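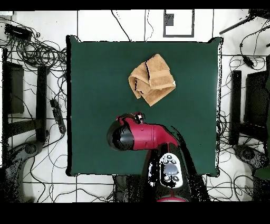

**Do the folders at a laundry plant lose hours once the robot arms come in?**

The plant I work at in Clolitstead is putting two folding arms on the towel line in February. There are 33 of us on days. Management says hours stay the same, but they said that about the new ironer too. I've folded for six years and I'd like to hear from people who already went through it.

---

**Answer from Hawi Shiferaw** (accepted)

At our plant the total hours stayed put for the first year, but what we did with them changed a lot. I'm a line lead at Araya, hotel and gym linen mostly.

The arms took the plain bath towels. Sheets, robes and anything with a fitted corner stayed with people. Four folders moved to sorting and stain check, and two learned to run the cell — clearing jams, restarting, swapping grip pads. Those two got a raise of 79 cents an hour. The sorters got nothing extra, and that caused more bad feeling than the machines did.

The best single shift we've had from the cell is 3,727 towels. An ordinary shift is well under that, and somebody still has to pull the bad folds.

Things I would ask before February:

- Is the operator job posted, or does the supervisor pick?
- Does your piece rate change if the easy towels leave your table?
- Who is on the hook for rewash and refolds?

The second one matters most. Our rate was based on a mix of easy and hard items. When the easy ones went to the arms, people's numbers dropped and it took months to get the rate redone. Get it in writing.

---

**Answer from Skarphéðinn Hviid**

Depends on the contract. Ours at Bridita said no layoffs for a year, and there were none. After that they just didn't replace people who quit. Nights went from three tables to one.

My wrists are better, I'll say that. The job is more boring. You stand there and watch for the light.

---

**Answer from umau_nights**

127 comments on the last thread about this, search for it. Short version, learn to run the thing if they let you.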